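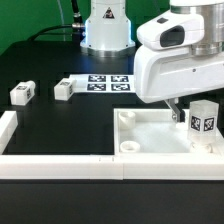
Mechthild Steiner wrote to us in March to say that she had stuck her marker sheet down first, then laid out the blocks, then found there was no room left for the tray, and could we please put the tray at the start of the chapter? We could, and we have. Thank you, Mechthild. The old order is still in the printed booklet, so if you have that one beside you, follow this version instead.

Section 4. Laying out the table

This is our favourite part of setting up a Curka kit. You've unpacked everything, you've checked it against the list in Section 2, and now it starts to look like something. Allow 10 minutes the first time. After that you'll do it while the kettle boils.

You will need:
The tabletop, cleared and wiped
The marker sheet
The tagged blocks
The shallow tray
Low-tack tape
A soft dry cloth
A ruler
The green backdrop, if you are using one (see 4.6)

4.1 The table

A black top is best. The tags are printed black on white, and the white margin round each one stands out beautifully on a dark table. The Pallton top is the one we use and it's matt, so it doesn't throw the lights back at you. If you have a shiny top, try it with the lights on before you buy anything else – plenty of them are fine.

1. Clear the table completely. Pens and cups have a way of staying behind.
2. Wipe it with a barely damp cloth and let it dry.
3. Run your hand over it. If you feel crumbs or grit, wipe again.

Caution: Don't use spray polish. It leaves a film, and the tape won't hold.

4.2 The tray

4. Put the tray where you want it to live, open side up. We like it low down on the right. Left-handers may prefer to swap everything over, and that works just as well.
5. Check that it sits flat. Press each corner in turn. If it rocks, look underneath for a bit of tape or packing.
6. Make sure you can reach over the walls comfortably and set a block down inside without knocking the edge.

The tray is plain inside and should stay that way. Please don't write on it or line it with paper. One user lined hers with squared paper and spent an afternoon wondering why Mililton kept seeing corners that weren't there!

4.3 The marker sheet

The sheet carries four tags in a two-by-two grid. Everything else on the table is measured from it, so it's worth being fussy here.

7. Take the sheet out of its sleeve by the edges. If it has curled, leave it under a heavy book overnight. Don't iron it. (We were asked.)
8. Lay it face up and square to the front edge of the table. Check with the ruler at both ends.
9. Smooth it from the middle outwards with the dry cloth.
10. Tape the corners, keeping the tape on the blank margin and at least 2 mm clear of any black square.

Note: If you print your own sheet, print at full size with "fit to page" turned off, then measure one of the tags across its black part. It should be 75 mm. If it isn't, the printer has scaled it and the sheet is no use, however crisp it looks. Plain white paper is fine. Glossy photo paper looks lovely and gives nothing but trouble.

Caution: Never trim the white margin away to make the sheet fit. The tags need it. Move the tray instead.

4.4 The blocks

Now the nice bit. The blocks are small and light, they have tags on several faces, and they are very pleasant to handle.

11. Wipe each block with the dry cloth. Fingerprints hardly show on the white but they dull the black.
12. Look at the tags on each face. A lifting corner can be pressed back down. A torn one needs replacing (order code 321, from Tzavaras or from us).
13. Set the blocks down to the left of the sheet with a tag facing up.
14. Leave a gap you could get two fingers into. Blocks pushed right up against each other are hard to tell apart and awkward to pick up.

The blocks don't have to be in line. A little turn one way or the other is good practice for the exercises in Section 5, where nothing is ever quite straight. What does matter is that every block is standing flat on its face, and none of them is covering a tag on the sheet.

If a block has to stand close to the end of the sheet, let it. Just look down from above and check that the printed squares are clear.

4.5 First check

15. Turn on the lights you'll be working with, and close the blind if the sun comes across the table.
16. Open Mililton and choose Table, then Check. Each tag it can find gets an outline.
17. If one is missing, look for glare first, then for something lying over it, then for dirt. Nine times out of ten it's glare.
18. Lift a block, place it in the tray and run the check again. Its tag should be found in there too. If it isn't, the tray wall is probably throwing a shadow, and turning the tray round usually sorts it.

Once every tag has its outline, press Save Layout. This is a good moment to take a note of where things are. Prodromos Fragkou puts a small pencil tick on his tape at each corner of the tray, and he can have the whole table back as it was in a minute or so. We've copied him ever since.

4.6 The backdrop

A plain backdrop behind the table keeps the rest of the room out of it: shelves, posters, people going by with their lunch. Bright green is cheerful and it's very unlike anything in the kit, so that's what we send out. Any flat colour will do apart from white, which makes the blocks harder to pick out.

19. Hang the backdrop so that it comes down past the back edge of the table.
20. Pull it taut and clip it. Soft folds are all right, sharp creases are best steamed out.
21. Tidy any cables that cross it, or at least let them hang straight. They mustn't rest on the sheet or trail over the blocks.

4.7 Putting things away

Blocks go back in their box with the tags dry and clean. The tray can be rinsed in lukewarm water and dried with a towel. The sheet can stay taped down for as long as you like, but lay something clean over it if the table is going to be used for anything else – tea rings are very round, very dark and almost impossible to shift.

If you do lift the sheet, peel the tape away from the paper slowly, with the tape folded back on itself. Put the sheet in its sleeve straight away. Run the check in 4.5 again whenever it has been moved, even if you're sure it went back in the same place.

Next: Section 5, Sorting and stacking exercises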